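Before you put a folding table away for the winter, give it a good cleaning. I learned this the slow way, after a whole June of campsites and a set of legs that squealed every time we set up for supper (my poor neighbors at the Tarnham campground heard them before they ever saw us!).

## What you'll need

- A bucket of warm water and a squirt of dish soap
- Two soft cloths and an old toothbrush
- Silicone spray, the dry kind

## Washing

Open the table all the way and lock the legs, then brush out the hinges dry. Sand likes to hide in there, and water only packs it in tighter. Wipe the top with soapy water, going over any sticky spots twice, and then do the underside too, which most of us forget for years at a time. Rinse with a clean cloth and leave it standing open for at least 15 minutes before you touch it again. Mine gets longer, usually while I have my coffee.

## The hinges

Give each hinge one short puff of spray and work it back and forth a few times. Wipe off whatever drips. If a leg still sticks, look for a bent rivet before you reach for more spray, and please don't force it.

Fold it up, slip it in its bag if you still have the bag, and store it on its side somewhere dry. I tuck a bit of cardboard between the legs so they don't rub.
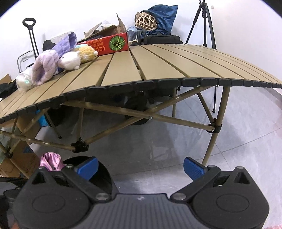
Irja Ojala, camping and outdoor gear writer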